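阅读时间:10 分钟

3 方格的误差从哪里来

前一节讲了图上的方格。这一节讲地上的。两者对不上,这是老问题,旧文献里一般一句带过,“测量粗疏”,完了。本节想把粗疏拆开看:线是怎么弯的,在哪里断,断了以后谁去接,接的人按什么接。

先说一个很一般的事实。凡用手一条一条铺出来的方格,近看都不太规整,边上有毛,有缺口,格子大小也不会真的一样。铺线材料无关紧要,绳、石灰、犁沟、胶带都这样(图 3)。
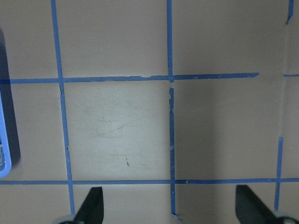
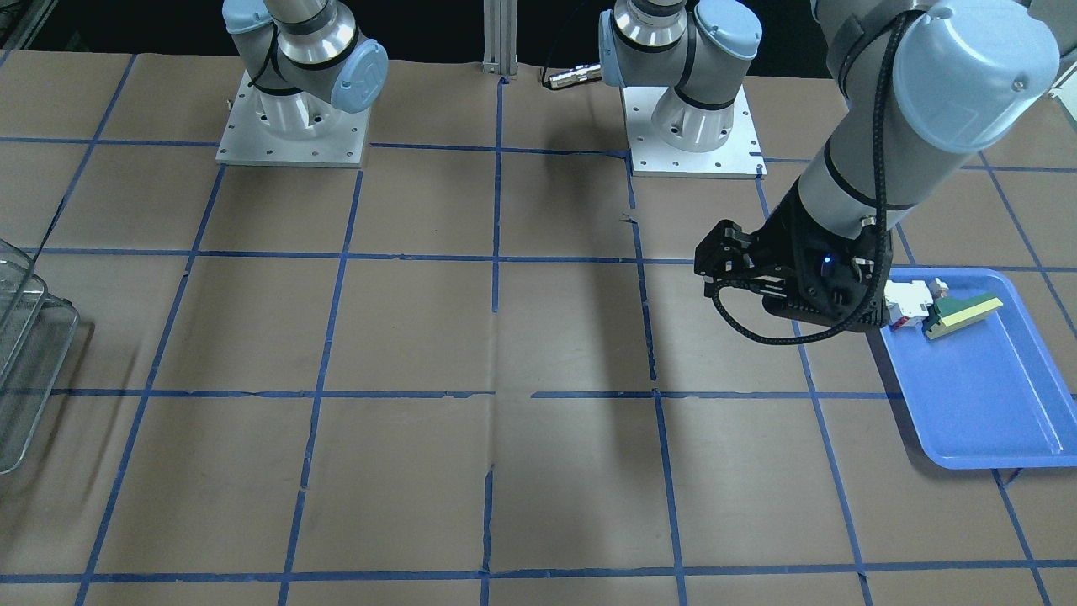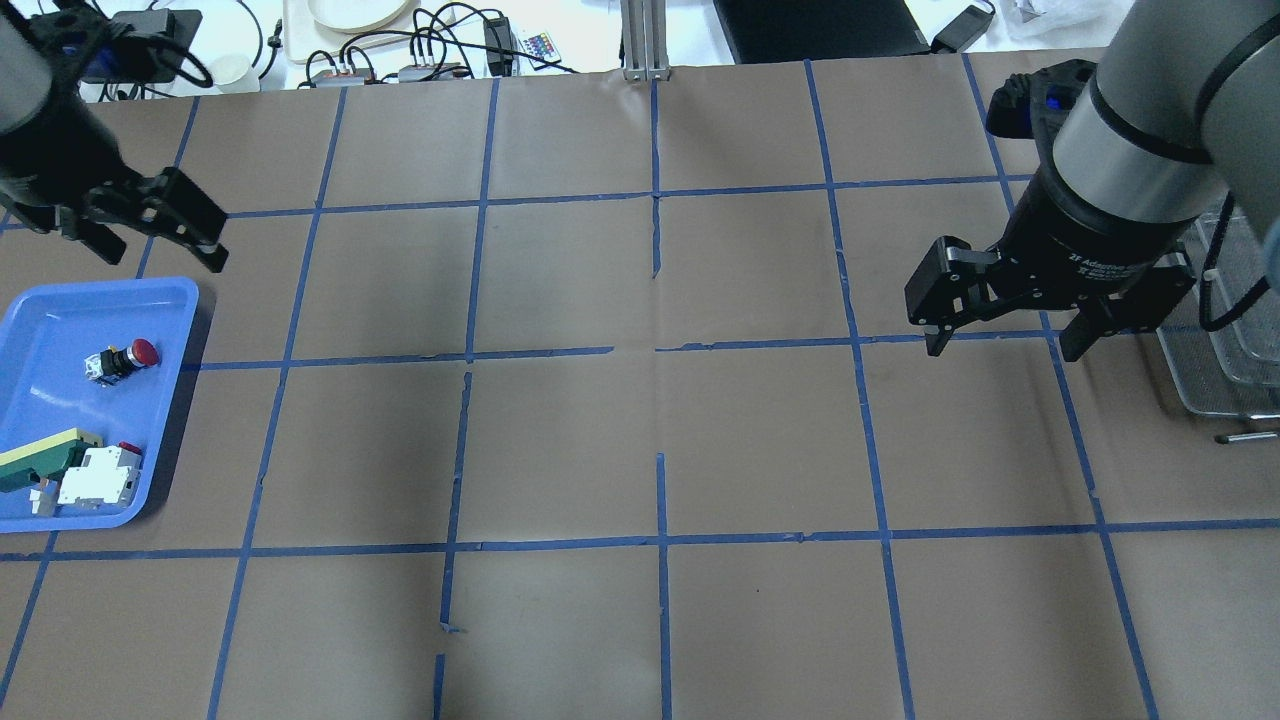
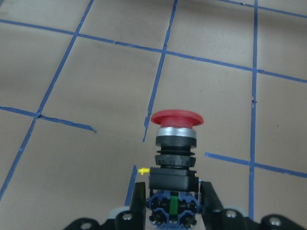
图 3 平面上用蓝色胶带分出的方格,(a)–(d)。(a) 左侧竖线有小的弯折;(c) 中间竖线有几处断口。

有一条审稿意见认为,把手工铺线的毛病和城镇地块的偏差放在一起谈,尺度差得太远,城镇里的线有人住在旁边,弯了会有人吵,吵完了就有记录,所以误差本身是社会性的,跟手抖没有关系。意见还提到,如果作者坚持要谈手工误差,至少应该说明哪些偏差在立桩当时就有,哪些是后来几代人挪出来的。

后半句我们完全接受,本节基本就是按这个要求重写的。前半句部分接受。吵架确实留下记录,但吵的前提是线已经歪了,或者有人觉得歪了。所以还是得先回到立桩。

3.1 材料

主要用两处:Urnden 和 Canville。都在 Makori 河边,Urnden 在上游,Canville 在下游,都是先画方格再招人来住的镇子。Urnden 的底图画于 1709 年,一张大幅的,一张小幅的,小幅像是给丈量的人带到地里用的,折痕很深,右下角缺了一块。Canville 的底图没有年份,从纸和字体看要晚一些,晚多少说不准,本文不讨论。

地块登记簿用的是 Tellora 整理的转写本。Tellora 的转写把原簿的涂改也录了进去,涂改前后两个读法并列,这对我们特别有用,因为边界尺寸恰恰是涂改最多的一栏。缺点也有:页码和原簿不一致,引用时要换算,换算表本身有错漏。我们碰到错的地方以原簿为准。

实地部分只做了 Urnden 老镇区的 40 个地块。Canville 老镇区被河水改过道,靠河那几排早就没了,剩下的又盖满了,墙根量不到。所以凡涉及实地的结论,只对 Urnden 负责。Canville 只用文献。

3.2 立桩时的偏差

Urnden 的做法在登记簿开头的附记里写得比较清楚。先定一条基线,沿河岸上方的台地走,从教堂基址到磨坊路口。再由基线引垂线。垂线怎么引,附记没写,只说“照例”。照例是照什么例,不知道。同时期别处的做法是绳结法,绳上打结,拉成直角三角形,很方便,地面平的时候也够准。

问题是地面不平。台地从教堂往磨坊方向缓缓下去,到第四条街以后有一道浅沟,绳子跨沟要么悬空,要么贴地。悬空会垂,贴地会长。两种做法得出的点不一样。而同一天里拉绳的人未必每次都用同一种。

实测结果和这个推测合得上。基线附近的几排地块,角都比较正,过了沟以后角开始偏,偏的方向一致,都往磨坊那边撇。如果是后人挪的,很难解释为什么家家都往一个方向挪。更像是第一次拉过沟的那根绳就歪了,后面的人拿它当新的基准,照着歪下去。

这一点值得多说一句。误差在方格里的传法跟在单条线里不一样。单条线歪了,歪到头为止。方格里每一条线都可能成为下一条线的依据,前面错一点,后面整片跟着错,而且错得很整齐,从里面看根本看不出来。住在里面的人看见的就是正的。要到两片不同来源的格子碰头,才会露出来。

Urnden 碰头的地方在旧市场北面。那里有一排地块前宽后窄,呈楔形,底图上完全没有。以往的解释是市场扩建时切掉的。我们查了登记簿,这排地块第一次登记时尺寸就已经前后不等,比扩建早。登记的人显然也觉得奇怪,旁边批了一句“如地”,意思大概是地就是这样,按地记。这两个字在簿子里反复出现,后面还要讲到。

3.3 断线

再说断的。底图上的线是连续的,地上的线从来不连续。立桩只立角,角与角之间靠两边的人自己心里有数。桩烂得快,石桩贵,镇上只在街角用石桩,里面全是木桩。木桩没几年就烂没了,剩一个坑,坑再被猪拱掉。

断了之后有几种接法。最常见的是不接。两家之间种点东西,或者堆柴,或者干脆就那么空着,没人提这件事。第二种是两家私下接,从一个还认得的点拉到另一个还认得的点,直着过去。这种接法的后果是把原来中间的弯拉直了,或者把原来的直拉斜了,取决于剩下的是哪个桩。第三种才是叫镇上的人来重量,要交钱,所以只有吵起来的时候才用。

也就是说,登记簿里留下来的重量记录,全部是吵过架的。不吵的看不见。拿重量记录去推整个镇的偏差,肯定偏大。以前有几种算法都犯这个错,我们的初稿也犯了,已改。

实地能看到的断线痕迹主要是墙。Urnden 的院墙大都晚于第一次登记,但墙往往沿着当时大家认可的线砌,所以墙的接缝、拐折基本能对应到断线重接的位置。有一道墙中段忽然错开半块砖的距离,然后继续往前走,方向不变。两段墙砌法不同,石灰颜色也不同。应该是两头各有各的桩,各砌各得,砌到中间才发现碰不上。登记簿里这一处没有任何争执记录。就那么错着。

还有一类断线跟水有关。浅沟在雨季走水,沟边的桩先倒。倒了以后有的住户把界线挪到沟沿上,拿沟当界,因为沟不会烂。沟会走,这一点他们大概过了些年才发现。登记簿里沟边地块的尺寸改得最勤,一栏里叠着好几层涂改,Tellora 的转写本把每一层都标出来了,读起来像一笔流水帐。靠沟的一家小下去,对面一家大起来,再过一阵反过来。没有人为此打过官司,至少没留下。

3.4 “如地”

回到那两个字。登记簿的格式是:地块号,户主,长,宽,四至,备注。长宽照理应当是底图上的数,因为卖地就按底图卖的。前面若干页确实都是同一个数抄下来,非常整齐。翻到后面开始有改的,改完在备注里写“如地”。再往后,干脆不抄底图的数了,直接写量出来的,备注空着。

我们的理解是,这是登记原则悄悄换了。一开始是图说了算,地应该服从图,后来地说了算。中间这段“如地”是过渡,写的人还觉得需要交代一下。等到不需要交代了,换就换完了。镇上没有发过任何文告。至少现存文书里找不到。

Canville 的情形相反。Canville 的登记簿从头到尾都是底图的数,一个不改,哪怕地块靠河那边已经塌进水里了,簿子上还是原来的长宽。税照原来的交。有几户递过呈子,说地没了一半,请减税,批复都是一样的话,照图。这批呈子存在镇公所的杂件里,没有编目,是按捆翻出来的,可能还有没翻到的。

两个镇为什么走了不同的路,本文给不出完整的解释。可以说的有几点。一是 Urnden 的底图有两张,两张之间本来就有出入,小幅那张第四条街以后的格子明显画得挤,图与图打架,图的权威就弱。Canville 只有一张。二是税。Urnden 的税按户收,地大地小差别有限,镇上不怕改数。Canville 按面积收,改一个数就少一笔钱。三是河。Canville 如果承认一处塌了,整排都要承认。

第二点可能最要紧,但证据也最薄。Urnden 的税册只剩零散几页,按户收这一条是从这几页推出来的,不排除别的年份用过别的办法。

3.5 量法说明

实地测量用钢尺加角度仪,每个地块量四边和对角,量不到的边从相邻地块推。墙厚统一取中线。院墙倒塌的地方以墙基为准,墙基也没有的标为缺测,不补。树篱不算边界,除非登记簿四至里写了树篱。有写的。

旧尺换算按镇公所门廊上嵌的那根铁尺,铁尺两头磨损,磨损量没法知道。这对绝对尺寸有影响,对角度没影响,所以 3.2 的结论主要用角度。读者如果要用附表里的长度,请留意这一点。

测量在 4 月做完,草还没起来,墙根露得比较清楚。夏天再去很多地方进不去了。有几户不让进后院,后边那条边是隔着墙头量的,附表里打了星号。星号在初稿里漏标了几个,这一稿补上,感谢审稿意见指出。

3.6 几处存疑

楔形地块那一排,最东头一块不楔。前后等宽,角也正。夹在一排歪的里头。登记簿上它比左右邻居登记得早,也许它先按基线量好了,别的后来从另一头量过来,到它这里停住,剩下的误差全挤在旁边几块身上。说得通,但只有一块,不敢多讲。

第四条街的名字。底图大幅写作“沟街”,小幅没有名字。如果画大幅的人已经知道那里有沟,为什么格子照直画过去,没有让开?一种可能是街名后来补的,墨色看着略浅,但没有做过检测。另一种可能是知道有沟,觉得填了就行。后来没填。

石桩。街角石桩现存的里头有一根刻字面朝里,对着院墙,看不全。是立反了还是挪过,不清楚。它的位置和推算出来的街角有偏差,偏的方向又跟别处不同。暂时没有放进计算。放进去的话 3.2 的结果会稍微弱一点,方向不变。

另外,Urnden 河对岸还有一小片格子,年代晚得多,跟老镇区不接。那边的线直得多。用的是什么仪器、谁量的,材料都在,下一节单独讲。

附表 3 列出各地块四边、对角及登记簿所载尺寸,涂改前后读法并列,“如地”批注照录。

联系作者:见本刊投稿页 | 版权归作者所有,转载请注明出处 | 返回顶部

相关文章
Canville 镇公所杂件中的减税呈文
Makori 河改道与沿岸地界
Tellora 转写本页码换算勘误
木桩、石桩与树篱:小镇地界的几种做法
绳结法在坡地上的误差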